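4.3 Setting the Supply Pressure

The procedure in this section applies to the Krawczyk single-stage regulator supplied with Plollico compressor sets. If the set was ordered without a regulator, go to 4.5. Read 4.1 (Relieving Line Pressure) before starting. Work on a pressurized line is the most common cause of injury during set-up.

Tools needed: adjustable wrench, flat screwdriver, thread tape, leak-test fluid, soft cloth.

CAUTION: Do not exceed 100 psi at the regulator outlet. The relief valve on the receiver does not protect the parts downstream of the regulator.

1. Close the receiver shut-off valve. The lever must stand at a right angle to the pipe.

2. Open the drain cock at the filter bowl and let the line empty. Wait until the outlet gauge reads zero, then close the drain cock.

3. Pull the adjusting knob out until it clicks. Turn it counterclockwise until the spring tension is fully off. The knob will turn freely at this point but will not come off the stem.

4. Check that the arrow cast into the regulator body points away from the receiver. A regulator mounted backward will pass air but will not hold a setting.

5. Open the receiver shut-off valve slowly. Take at least 3 seconds to move the lever through its full travel.

6. Turn the knob clockwise until the outlet gauge reads 30 psi. Stop and apply leak-test fluid to each threaded joint between the receiver and the first drop. Bubbles that grow or reappear after wiping indicate a leak. Close the valve, relieve the line and retape the joint before going on.

7. Continue turning the knob clockwise to the working pressure shown on the tool plate. Always approach the setting from below. If you overshoot, back off past the setting and come up again.

8. Push the knob in to lock it.

NOTE: A small drop on the outlet gauge when a tool is running is normal. Set the pressure with the tool running — the static reading will be slightly higher.

4.3.1 Checking the Setting

Let the set run through 2 full compressor cycles with no tools connected. The outlet gauge should hold steady while the receiver gauge rises and falls. A slow rise at the outlet (creep) means dirt on the valve seat. Remove the bottom plug, wipe the seat with a dry cloth and repeat steps 3 through 8. Do not use oil or solvent on the seat.

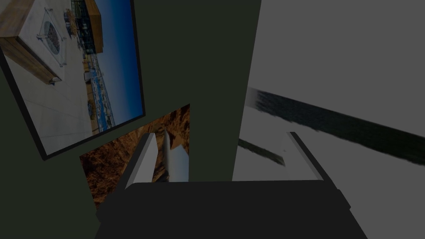

If creep continues after cleaning, replace the seat and diaphragm together. They are sold as one kit and should not be mixed with older parts. Regulators shipped before August use the earlier kit with the flat gasket; later units take the O-ring. The two kits will both fit the body, but the flat gasket will not seal in the later one.

4.3.2 Long Runs

Where the Festergate hose reel is fitted, unwind the hose completely before taking a reading. Air loses pressure in the coils, and a setting made with the hose wound up will be too high once it is pulled out. The same applies to Gindska coil hoses, which should be stretched to their normal working length.

Do not correct for a long run by raising the regulator above the tool rating. Fit a larger hose, or move the regulator closer to the drop as described in 4.6.

CAUTION: Never disconnect a hose by pulling on it. Hold the coupling body, push the sleeve back and keep a grip on the free end until it has vented.

4.3.3 Record

Write the final outlet pressure on the card inside the cover, with the date and your initials. Service staff will ask for this figure.

Section 4.3 revised 11/27/03, G. Camacho. Replaces all earlier sheets for this section — discard any copy that shows the knob without a lock position.

Questions on this section: Gumaro Camacho, Technical Publications.

4.4 Filling the Lubricator

Skip this section if only spray equipment will be used on the line.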